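Blue! The Color That Loves to Play Tricks
Written by Shoshana Fitzsimmons
For readers ages 8 to 11

Go outside on a clear day and look up. That's a LOT of blue. Now look down. Green grass, brown dirt, gray rocks, maybe a red ladybug. If you try to find something blue that grew by itself, you could be hunting for a while. Blue rocks are rare. Blue food is rare. Blue animals are so rare that when people spot one they usually yell and point.

So how can there be a whole sky full of blue and hardly any of it down where we live? To find out, we need to talk about light first.

What is a color, anyway?

Sunlight looks white or a little yellow, but it is really a mix of all the colors of the rainbow traveling together. You've seen them split apart if you've ever seen a rainbow, or a soap bubble, or the bright stripes a glass of water can throw on the kitchen wall.

Light travels in waves, a bit like ripples on a pond. Red light has long, stretched-out waves. Blue and violet light have short waves, packed close together. All of them are much too small to see, even with a very good magnifying glass.

When sunlight lands on a ripe strawberry, the strawberry soaks up most of the colors and bounces the red back. The red light flies into your eye, and your brain says, "Strawberry! Red!" A leaf soaks up a lot of the red and blue and bounces back green. A thing that soaks up nearly all the colors looks black, and a thing that bounces nearly all of them back looks white.

The stuff inside a thing that does the soaking up is called a pigment (say it like this: PIG-ment). Paint has pigment in it. So do crayons, carrots, and your own hair.

Why the sky is blue

Air looks like nothing, but it is made of gas molecules, and there are more of them over your head than you could ever imagine. When sunlight comes down through the air, it runs into them. The long red waves mostly keep going straight. The short blue waves get knocked in every direction, over and over, until blue light is coming at you from all over the sky. Scientists call this scattering.

You might be thinking, wait a minute, violet waves are even shorter, so why isn't the sky purple? Great question! The sun sends out less violet light than blue, some of the violet gets soaked up high in the air, and our eyes aren't as good at seeing it. Blue wins.

At sunset the light has to come in sideways, through much more air. By the time it gets to you, most of the blue has been scattered away somewhere else, and the oranges and reds are what's left. Somebody far to the west of you may be looking at a bright blue sky at the very same moment.

One blue, many blues

Have you ever tried to draw something blue and found that one crayon wasn't enough? Artists run into this all the time. A thing can be the same color all over and still look like it's made of different blues, depending on how the light falls on it. A side that faces the lamp looks pale. A side that's turned away, or tucked down inside a corner, looks deep and dark.

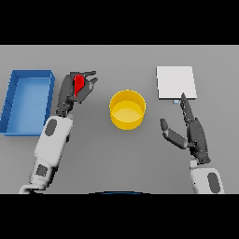
Look at the blue tray on the left: the inside of its walls is shaded a darker blue.

Artists have names for this. A color with white mixed in is called a tint, and a color with black mixed in is called a shade. When Hannelore Rathjen teaches painting to kids at the Rarkden Art Barn, she has them pick one blue object and paint it using a single tube of blue, plus white and black. Some kids end up with 20 different blues on the same sheet of paper. Try it with a mug! Mugs are good because they're round, so the color slides slowly from light to dark as it goes around the side.

Blue birds that aren't blue

Now for my favorite part. If you find a blue jay feather on the ground and look at it in ordinary light, it's blue. But hold it up so that a light is shining through it from behind, and the blue goes away. The feather looks brown!

That's because there is no blue pigment in it at all. The feather has a brown-black pigment called melanin, and on its own that would look dull. But the feather is also full of teeny tiny air pockets, and those pockets bounce blue light back at you extra strongly. It's the shape of the stuff that makes the color. Scientists call this structural color. (If you do find a feather, enjoy looking at it and leave it where it is. In the United States there are laws that protect wild birds, and their feathers count too.)

The blue morpho butterfly does something similar. Its wings are covered with tiny scales, and each scale has ridges shaped a little like rows of Christmas trees. Light bounces around on the branches and comes out a dazzling, shimmery blue. When the butterfly flaps, the blue seems to flash on and off, because the undersides of its wings are brown.

Blue eyes work by a trick, too. There is no blue pigment in them! Light scatters inside the colored part of the eye, and blue light comes back out.

What about blueberries? Their skin is full of a dark red pigment. The dusty blue look comes from a thin coat of wax on the outside. Rub a blueberry with your thumb and watch it get darker. Then eat it.

Digging for blue

People have wanted blue paint and blue cloth for thousands of years, and they worked very hard to get it.

The ancient Egyptians cooked up their own. They heated sand, chalky stone, a mineral with copper in it, and a kind of salt until the mix turned blue, then ground it into powder. We call it Egyptian blue.

Long ago, painters in Europe got their best blue from a stone called lapis lazuli, dug out of the mountains of Afghanistan. It was carried a huge distance over land and sea, and that's where the paint got its name. Ultramarine means "beyond the sea." It could cost as much as gold, so painters saved it for the most important parts of a picture.

Blue for clothes came from plants. Indigo leaves are green, but if you soak them the right way you get a dye. When cloth first comes up out of the dye pot it looks yellowish green. Then the air gets to it, and right in front of you it turns blue! Raymonde Chan, who dyes scarves at home, still gasps every time, and she has been doing it for 44 years. Indigo is the color of blue jeans, although most jeans today are dyed with indigo made in factories.

Try it: make a sky in a glass

You will need:
A tall clear glass of water
Milk
A teaspoon
A flashlight with a white light
A dark room

1. Put 2 drops of milk in the water and stir.
2. Turn out the lights and shine the flashlight through the side of the glass.
3. Look at the glass from the side, so the light is going across in front of you. Can you see a faint bluish color?
4. Now look through the glass toward the flashlight from the far side. It should look a bit yellow or orange. You've made a sunset!
5. If it's hard to see, add a drop or two more milk and try again.

The tiny bits of fat and protein in the milk are scattering the light, a lot like the air does. Keep a grown-up nearby if your glass is breakable, and don't stare straight into a very bright flashlight.

Words to know

Pigment: something that soaks up some colors of light and bounces back others
Scattering: when light gets knocked in lots of directions
Structural color: color that comes from tiny shapes
Tint: a color mixed with white
Shade: a color mixed with black

Go on a blue hunt

Take a notebook outside and see if you can find 3 blue things that people didn't make. The sky doesn't count - that one's too easy! Flowers do count, so check for chicory along the roadside, which often keeps blooming into September. Draw what you find and write down where you found it.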